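Ticket 1255: Spieltisch im Foyer, Plüschtiere bleiben nicht in der Kiste
Standort: Temudbridge, Ausgabe und Rücknahme Spielzeug
Status: in Bearbeitung
Priorität: normal

Meldung
Nach der Rückgabe liegen die Plüschtiere verstreut auf dem runden Tisch. Die blaue Kiste steht schief. Beim Abräumen am Nachmittag fehlt regelmäßig ein Tier, das später unter dem Tisch gefunden wird. Außerdem beschwert sich die Frühschicht über Fussel auf der Tischplatte. Bitte prüfen, ob das an der Kiste, am Tisch oder am Ablauf liegt.

Eintrag 1, 8 Uhr
Tisch geprüft. Platte sitzt fest, kein Gefälle, Wasserwaage in beide Richtungen angelegt. Fuß nachgezogen, hat nichts geändert. Die Fussel lassen sich mit dem trockenen Tuch abnehmen. Sprühreiniger von Clullico nicht verwenden, der hinterlässt Schlieren und die Fussel kleben danach fest.

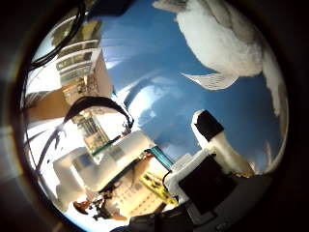
Fusselquelle eingegrenzt. Kiste ausgeräumt, alle Tiere einzeln über einem dunklen Tuch ausgeschüttelt. Der Tiger verliert nichts. Auffällig sind die weißen, flauschigen Stücke mit strukturierter Oberfläche, dort hängen lose Fasern an den Nähten. Auf dem Blau der Platte sieht man jede einzelne davon. Die weißen Tiere im Beutel bei 30 Grad waschen lassen, Auftrag an Mwakalinga ist raus.

Eintrag 2, 10 Uhr
Rückfrage der Frühschicht: Ob man die Tiere auch absaugen kann. Ja, mit der Polsterdüse auf kleinster Stufe. Nicht bürsten.

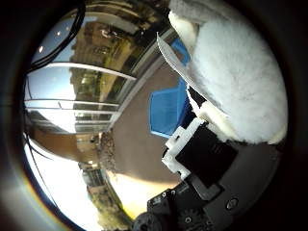 Saugtest mit der Polsterdüse gemacht. Geht gut an Bauch und Rücken, an den Nähten muss man den Stoff mit zwei Fingern spannen. Schwierig wird es beim weißen Plüsch dort, wo die Fasern Falten werfen, im Schatten wirken sie leicht grau und man hält das schnell für Schmutz. Vor dem Waschen also auseinanderziehen und bei Tageslicht ansehen. Ein Tier deshalb wieder aus dem Waschbeutel genommen, war sauber.

Kiste mit der Ersatzkiste von Vavmont verglichen. Außenmaß gleich, Ersatzkiste hat Gummifüße. Die vorhandene rutscht auf der glatten Platte, sobald jemand hineingreift. Füße zum Aufkleben bestellt.

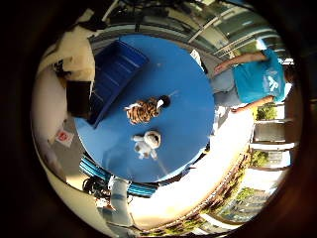

Bearbeitet von: Brynhildur Brøndum, Hausservice Temudbridge

Zum Standplatz der Kiste: Sie steht zu weit außen und schräg, die Außenkante ragt links ein Stück über den Tischrand. Wer vorbeigeht, bleibt daran hängen. Der Tiger und das weiße Tier liegen daneben auf der Platte. Bis die Füße da sind, Kiste bitte in die Mitte stellen und die Tiere nach jeder Rückgabe hineinlegen.

Offen:
Klebefüße anbringen, sobald geliefert
Rücklauf der Wäsche kontrollieren
Nach der Wäsche noch einmal auf Fussel prüfen, danach Rückmeldung der Frühschicht hier eintragen

Ticket bleibt bis zur Rückmeldung offen.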